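Flostell Bimanual Handling – Good Practice Work Package
Progress report to Bergeron, second reporting period

1. Scope of the period

Work continued on the draft practice guide for two-arm handling of flexible items with gloved robotic hands. The guide covers cell layout, cable routing, glove condition, episode labeling and stop conditions. The test item is a tagged rope, handled next to a small model suitcase on wheels. Log sheets now hold 2127 episodes recorded under draft rule set 2.

2. Rules on two-arm handling

Rule 4 states that one hand holds the rope while the other approaches low and open. The approaching hand may not close until the holding hand is stationary. The rule applies to all rope and strap tasks.

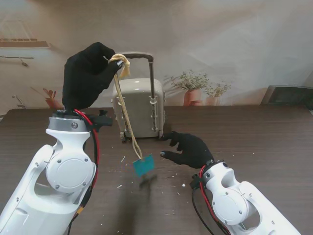
Bríd Carroll asked whether the stationary condition should be a fixed time or a speed threshold, and pointed out that a fixed time would be easier for outside sites to audit. The draft now uses a speed threshold, with a fixed time allowed where the site cannot log joint speed.

3. Glove condition

Knit gloves shed fiber and change the grip as they wear. The draft requires a glove check at the start of each shift and again after 122 episodes, whichever comes first. Fiber standing off the fingertips is recorded but is not by itself a reason to replace the glove. A hole, a lifted seam or a twisted fingertip is. Knots in the rope are treated as part of the test item and must be listed on the item sheet.
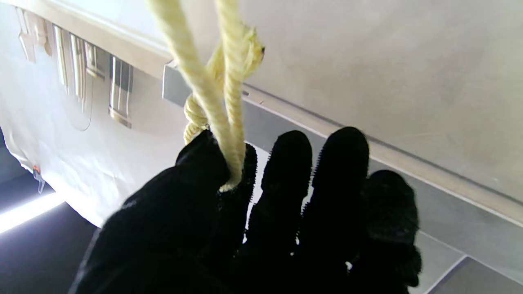 Who signs off a glove change? The shift operator signs, and the cell lead countersigns before the next episode is recorded.

4. Wrist views and labeling

Ridwan Pasaribu completed the labeling rules for wrist views. A grip is labeled "held" only when the rope can be seen between or over the fingers. Where the glove hides the contact, the label is "not visible" and the fixed view decides. Two labelers work separately, and Fiachra Dolan settles any difference. Bright lighting above the cell remains an open point – the guide will set a glare check but no lux value until the Kisska site has returned its readings. 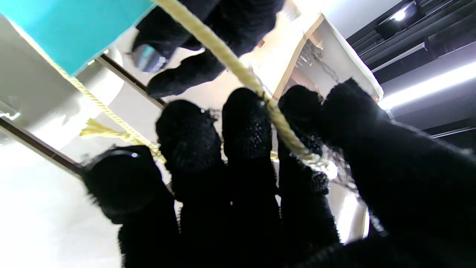
Figure 3. Wrist view with the rope over a gloved finger and the second hand above.

5. Housekeeping and cables

The draft asks for cables to be secured along the arm and kept out of the space between the hands. Cables lying on the table are permitted outside the handling zone. Small debris on the table is logged at the start of the shift and cleared at the end, so that the surface stays the same within a batch. Emlyn Price has asked for a stricter version for food-related sites; this will go into an annex. 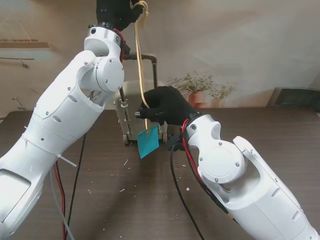
Figure 4. Both hands on the rope, tag at the lower end, fixed view.

6. Status and next steps

Rules 1 to 9 are drafted. Rule 10, on restart after a stop, is late and will be sent in July. The episode target for the full package is unchanged at 4000. Kieran Coughlan will run the trial audit at Brilatthorpe using the printed checklist. No change to budget is requested.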